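The Slow Bus to Teixeira

Living abroad on a small salary teaches you the price of a bus ticket

The bus from Tosar leaves at 6:10 in the morning, and the next one leaves when there are enough people. I learned this in my first week, standing at the depot with two suitcases and a printed schedule that had been out of date for years. A man selling phone credit looked at my schedule, laughed, and told me to sit down.

I had moved to Tosar in August to teach English at a secondary school. The contract was for ten months. It came with a room above a hardware store, a stipend that covered food and not much else, and one free weekend out of every two. I had pictured a year of travel. What I got was a year of learning one road very well, and by the end of it I had stopped wishing for more.

The road runs 174 miles from Tosar to the coast at Teixeira, with one real town, Giklow, a little past the halfway point. On a map it looks like a four-hour drive. The bus takes nine hours if nothing goes wrong. It climbs out of the valley in low gear, stops at every crossroads where somebody is standing with a bag, and then sits in Giklow for most of the lunch hour while the driver eats.

People who live along the road use it for ordinary business. They go to Giklow to renew papers, see a dentist, or buy a part for a pump. Few of them go all the way to the coast, and my students thought it was strange that I did. One girl in my second-year class had never seen the ocean and had no particular plan to. Her grandmother had gone once and said it was windy.

I made the full trip for the first time in October. I packed too much and sat on the wrong side, where the sun comes in all afternoon. By Giklow my knees hurt. I got off, ate a plate of rice and beans at the counter inside the station, and nearly turned around. The ticket to continue was cheap enough that I bought it anyway.

Past Giklow the land opens up. The hills drop away and you get long stretches of grazing country, with a line of gray mountains to the north that never seems to get closer. There is a checkpoint where everyone gets down and walks fifty yards with their documents in hand, then gets back on. The officer wrote my passport number in a ledger by hand. He did it again on every trip I took that year, on a new page, and never gave any sign of having met me before.

Teixeira is a port of some 900 people outside the fishing season. It has one main street, a seawall, a church with a tin roof, and three places to sleep. I stayed at the Clenetti, a guesthouse with 11 rooms and a shared balcony facing the harbor. The room had a bed, a chair, and a fan that ran on one speed. Breakfast was bread, eggs, and very strong coffee at a long table where you sat with whoever else was there.

That table was the reason I kept going back. Tosar is a friendly town, but I was the teacher there, and people were careful around me. At the Clenetti I was one more person waiting for coffee. I talked with truck drivers, a retired couple on a long trip down the coast, and a crew repairing the harbor light. Some mornings the talk was mostly about diesel prices. My grasp of the language improved more at that table than it had in two months of lessons.

I learned to do the trip properly. Sit on the left going out and on the right coming back. Buy water in Tosar, where it costs less. Carry small bills, and keep a sweater within reach for the first two hours, when the windows won't close and the valley is still cold. Don't count on the bathroom in Giklow. Bring something to eat that can survive a day in a bag.

Food on the bus is a social matter. Whoever opens something offers it to the person in the next seat, who refuses once and then accepts. I was slow to catch on to this and ate a whole sandwich by myself on my first trip, in a silence I took for tiredness. After that I carried things that came in pieces and could be passed around.

In February the rains closed the road for nine days. I was in Teixeira when it happened, and the school sent word that classes would go on without me until I could get back. I had 40 essays with me and I graded all of them on the balcony. The Clenetti charged me half price for the extra nights. When the bus finally ran, it was so full that two men rode the whole way to Giklow standing in the door well.

My last trip was at the end of the school year. I took the 6:10, sat on the left, and wrote down the numbers on the kilometer posts for a while before I lost interest. At the checkpoint the officer copied my passport number into his ledger. In Teixeira I walked the seawall twice, paid my bill, and asked if I could keep the room key's wooden tag. They said no, they needed it. 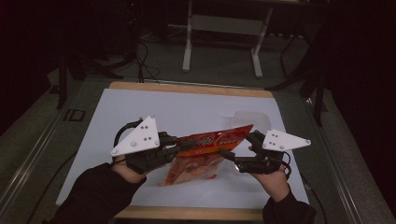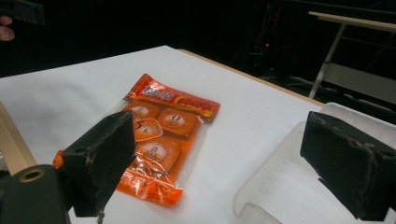

A snack in orange packaging, in both pictures.

I live in an American city again, with a car and a supermarket five minutes away. The coast from here is a two-hour drive on a good highway, and I've been once. I left after breakfast and was home for dinner, and I didn't speak to anyone except the man at the parking lot.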